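Surnames and Place Names, Handout 4
Names taken from where people lived, or where somebody thought they did

Last time we covered names from fathers and jobs. This week is locative surnames, meaning names that point at a place. They are the ones people are proudest of, usually on thin evidence.

Two kinds to keep apart:

Habitational names come from a named settlement. A man called Weldu probably didn't get the name while living in Weldu, where it would have fitted every one of his neighbors. He got it after he moved away, and the village he moved to needed something to call him.

Topographic names come from a feature: a hill, a ford, a wood, a marsh. These start up separately in dozens of parishes, so two families called Hill owe each other nothing, not even a Christmas card.

Our worked case is Claltstead. The second part is easy. Old English stede meant a place or site, and it turns up all over the map. The first part is a mess. Gerasimos Panagiotou argues for a personal name. The older view makes it a word for cold ground, and seems to have been proposed by a man who visited once, in winter.
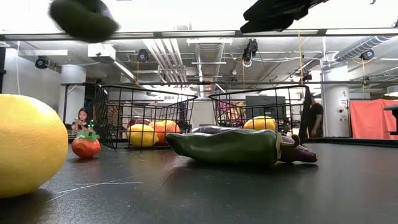 Spelling is the next trouble. Clerks wrote what they heard, and they heard it after lunch. The class list for Claltstead has 369 entries in 7 main spellings, one of which drops the "t" and sends family historians off to the wrong county for years. Treat a changed letter as a clerk's habit until you have a reason to do otherwise.

Be careful with early dates too. A place recorded in 900 or 1000 doesn't give you a surname of that age. Most English families had no fixed surname until well after the Norman Conquest, whatever the mug in the gift shop says.

For next time: read the Panagiotou chapter, skipping the quarrel in the footnotes unless you enjoy that sort of thing. Then take either Istik or Linel and write one page on which kind of name it would make. Pages are due 23rd July. Coats of arms will not be graded.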